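November, nearly bedtime

I meant to write last night and fell asleep with my shoes on, so two days' worth goes in together. It is properly cold now and the bus heaters at Taheri depot have given up again. I had soup out of the flask on the way home and felt quite spoilt.

We are well into the second month of the new sorting cell at Usis, and I find I mind it less than I said I would. When Trekon first told us the arms would be taking the bottles off the returns bench, I came home and sulked for a whole evening (there is an entry about it, best skipped). I had done that bench for so long that my hands knew it better than I did – 200 bottles before tea break on a good morning, and a sore thumb to show for it by the afternoon.
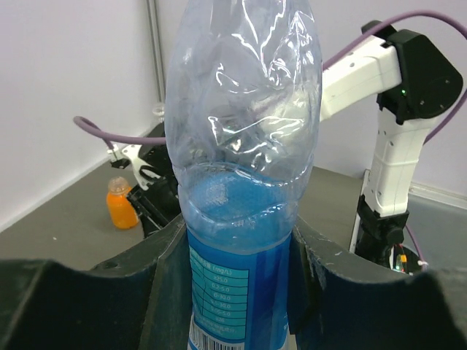
My own job now is mostly teaching and putting right. I set things out, I watch, and I write down what the arms make of them, which suits me more than I would ever admit in the canteen. The awkward ones are still my favourites. A bottle with its top half all crumpled and a drop of blue left inside is the sort I used to sort by feel without looking up, and now I stand there willing the fingers to close nicely round the label, like somebody's gran at a school sports day! I caught myself saying "well done" out loud.

What I do miss is the talk. There were always 2 of us on that bench, elbow to elbow, and you could get through a whole divorce or a kitchen extension in one shift. These days we are spread out, one to a cell, and the chat has to wait for break. The thumb is better, though, and they have put my hourly rate up by 70 pence, so I shan't grumble too loudly.

Osteck tomorrow for the refresher training. Must find my badge and ring about the boiler.

Recent entries
The evening I sulked
Soup, and other good ideas
New lockers at Usis
My thumb and I

Back to top | Contact | © The diary's author, all rights reserved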